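Buying in bulk when you live alone

I moved to Postville in August, and the nearest big supermarket is in Larkley, 56 minutes away on the bus. That changed how I shop. For years I bought food the way I'd always done it, a bag or two on the way home from work. Now I go once a month and try to come back with everything that keeps.

The first month I overdid it. I bought flour, oats, three kinds of beans and more lentils than one person can eat in a winter. The flour got weevils. I threw it out and scrubbed the shelves with vinegar, and after that I stopped leaving anything in the paper it came in.

Dry goods need a lid that closes. I spent too long reading about this and looked at some expensive jars before deciding that plain plastic with a hinged lid does the job.

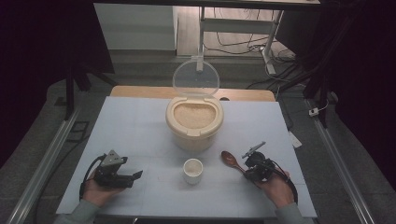

The other thing I changed was writing dates. A strip of masking tape on the bottom with the month I filled it, and a rule that I don't top up a container until it's empty. Mixing old and new is how you end up with a layer at the bottom that's been there two years.

Quantities took longer to work out. I eat rice four nights a week, and I cook 100 grams each time because I like some left for lunch. Oats are every morning. Beans I had badly wrong. I like them, but I don't like remembering to soak them the night before, so I was using a third of what I thought I would. I buy small bags of those now and keep a few cans for the nights I forget.

Coffee, nuts and anything with chocolate in it I no longer buy ahead at all. Coffee goes flat, nuts go bitter in a warm kitchen, and chocolate just gets eaten. A big bag lasts me the same number of days as a small one.

As for money, I save a little. The bus fare takes a bite out of it. What I like more is not having to think about dinner at six in the evening - there's always something on the shelf that can become a meal.
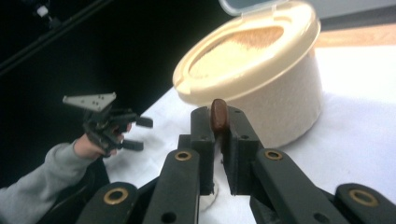
Josefien Van den Broek wrote in after my last post to say that I should freeze flour for a few days when I bring it home, before it goes anywhere near the shelf. She has done it for years and hasn't seen a weevil since. I have room in the freezer for one bag, so I'm trying it this month.

Next time I'll write up the potatoes, which are in a crate under the stairs and have started to sprout.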